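Open day at Trunness, and the long way home

Posted May 28, 2021

So I finally made it to the Trunness open day! I've been meaning to go since Zaid Karam started pestering me in January, and I'd put it off for the usual reasons (work, the drive, my knees). It's 45 minutes from our place if you take the Prellmont road and don't get stuck behind a tractor. I got stuck behind a tractor.

Parking was in the field behind the main building, $5 in a bucket, and then you walk up past the old loading dock to sign in. They gave us paper badges and a map that had the restrooms in the wrong spot. I ended up in a supply closet with two other ladies and we all had a good laugh about it.

The ground floor was the busy part. Rowlands had a big stand with sacks of dry goods you could stick your hands in – barley, split peas, a red lentil so small it ran through my fingers like sand. I bought a bag of the barley and a bag of something I've already forgotten the name of. Crisanto Dagdag was giving the talk on storing grain at home and I caught the second half. He's a soft talker and there was a fan going right behind him, so I moved up to the front row and stayed there for the questions. A man asked about weevils for a very long time. Freeze it for a few days before you put it in the pantry, that was the answer, and he asked it again anyway.

Lunch was soup and a roll, $6, and the soup was good and peppery. I'd skip the coffee.

Upstairs is where I spent most of the afternoon, though. It's quieter up there, just tables and work going on, and you can stand and look as long as you like. The table I kept coming back to had little off-white grains in a black tray, heaped up in the middle with strays scattered all over one side. I'm a rice person, so of course my fingers were itching to sweep those strays back into the pile! There was a light blue bowl next to it that I'd love to have in my own kitchen, and a clear plastic bin with a crumpled yellow-green wrapper and a bit of crumpled white paper or tissue in it. I do the same at home, one bin on the table while I'm cooking and empty it at the end. The tabletop itself was a lovely brown wood with a long grain, and I asked if they sold tables (they don't).

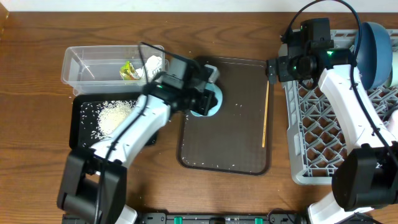
Stopping in Brestivby on the way back

I took the back road home to miss the tractor and pulled over in Brestivby for pie. Get the rhubarb. They close at four, and I got in with ten minutes to spare.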